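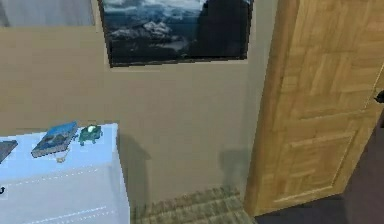 Render: Dridon open day, simulated house

How to Watch a Robot Demo Without Being Sold One

In March I spent an afternoon at the Dridon open day, held in their brick mill with 1892 carved over the entrance. The program promised a household robot that could open cabinets and put things away. Most of what visitors got was the simulator: rooms on a large screen, software making choices, and a presenter with a clicker. I came home unconvinced and with a page of notes, and I've turned them into steps you can use at the next one of these.

Before you go

Read the program for verbs. "Shows," "explores" and "demonstrates" usually mean a screen. "Runs" might mean a machine. If you can't tell, email and ask which tasks will be done by hardware in front of visitors. Dridon answered me with a link to the program.

Write down one task you would want done in your own home, in plain words. Mine was "open the tall cabinet in the hall and put a book in it." You'll measure everything you're shown against that.

Step 1. Find out what you're looking at

Ask whether it's a render, a recording or live, and ask it early. At Dridon the house on the screen was computer-made, and the presenter, Jannik Haberkorn, said so as soon as I put up my hand. Good for him. Up to then the people next to me had been talking about it as if it were somebody's home, and you can see how that happens. There's a paneled door with wood grain, a mountain picture on the wall and a green turtle figurine on a white cabinet next to a blue book. Those touches make a room feel lived in. They tell you nothing about whether a robot can cope with it.

Step 2. Ask for the bad runs

Haberkorn's slide said the cabinet task had been run 2000 times in simulation. I asked how many of those had worked. He said the number depended on how you define success, and he'd be happy to talk later. Take an answer like that as a no and write it down. Then ask to see a failed run. Any team that has done the work has a folder full of them.

Step 3. Look hard at the target

Pick the object the robot is supposed to handle and think about how yours differs. The one in the simulated house has a pair of vertical bar handles, side by side near the seam. A bar is about the friendliest thing you could offer a gripper. My hall cabinet has a round knob on one door and a key that sticks on the other.
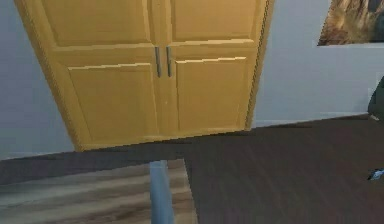 The double-door cabinet in the simulated house, with its two gray bar handles.

Questions worth asking at this point:

Does the software get told where the handle is, or does it have to find it?
What happens if a chair is in the way of the door?
Has it been tried on a cabinet it wasn't trained on?
Who closes the doors again between runs?

I got a clear yes to the third one and a shrug to the last.

Step 4. Make them change something

Politely ask for one small change: move the book, start from the other side of the room. If it's a live simulation this should be easy. Haberkorn said reloading would take 20 minutes and there was a group waiting, which may well have been true. There was a group waiting. It's still a demo that could only be given one way.

Step 5. Talk to whoever is not presenting

Perla Cuevas works on the simulator and was standing at the back near the coffee. She told me more than the slides did. Friction on hinges is mostly guesswork, she said, and a door that swings nicely on the screen can stall on the real rig. Their test arm, called Stulby, lives at the Uden site and hadn't made the trip. She didn't seem worried about any of this. She called it normal, and I believed her more than anything else I heard that day.

Step 6. Write it up the same evening

Keep what you saw apart from what you were told. My page had three lines under "saw" and filled the sheet under "told." Add the software version if you can get it (ours was labeled Han, with no number) so you can compare next time.

If they invite you back, ask for the hardware in writing before you say yes. I have, and I'm waiting to hear.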